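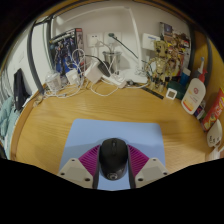 Got it! Two gripper fingers with pink ribbed pads, one on each side of a computer mouse.

Have you ever thought about how clever your hand is? Pick up a pencil. Now pick up a grape. You didn't squash the grape, did you? (If you did, go and wipe your fingers, I'll wait.)

I'm Darcy Gilchrist and I test gadgets and kits for young readers. This month I've been trying out Marty, a grabber kit made by a small firm called Darnberg. Marty isn't a whole robot with a face and legs. Marty is a hand, or really just two fingers, and you do the rest of the work by holding the other end.

So how does it grip?

Look closely at the pink pads and you'll see lots of little ridges, all running side by side. Rub your thumb across the bottom of your trainer and you'll feel something a bit like them. Ridges help things stay put when they'd like to slide away. The word for that is friction, and you use it all day long without thinking, every time you walk or open a jar or hang on to a climbing frame.

A computer mouse is a really good test, by the way. It's smooth and round on top, so there are no handy corners to grab. The trick is to come in from both sides at once. If one finger gets there first, it just shoves the mouse along the mat, and I did that over and over on my first afternoon! My friend Noémie Maillard, who is nine, got the hang of it much faster than me and was very nice about it.

Why would anyone want one?

Well, it's good fun. But there's a serious bit too. When people want to teach a robot to pick things up, one way is to show it. A person holds a grabber with a camera on it and does the job again and again, and a computer learns from all those goes. You don't start by writing out a rule for every single finger wiggle. You show it lots of tries, a bit like learning to tie your laces by watching somebody else do it.

Darnberg sent me a practice booklet with 303 little jobs in it, starting with "hold a sponge" and ending with some truly fiddly ones about buttons and string. I've done 204. A class in Tilville kept a chart of all their goes on the wall and by August they had reached 2722, so I have some catching up to do.

What I liked

The fingers are easy to steer once you slow down. The booklet is friendly, and the drawings by Edmund Żak made me laugh (look out for the worried egg). You can stop and start whenever you want.

What I didn't like

My arm got tired! Have a rest after each page. The screws that come in the box are tiny too, so ask a grown-up to help with the building, and keep little brothers and sisters well away from them.

Try it yourself

No kit? Find two wooden spoons and hold one in each hand. Now try to lift a rolled-up sock. Next, stretch a few rubber bands round the spoons and have another go. Did it feel different? Swap the sock for an orange and see which way works best for you, then write and tell me.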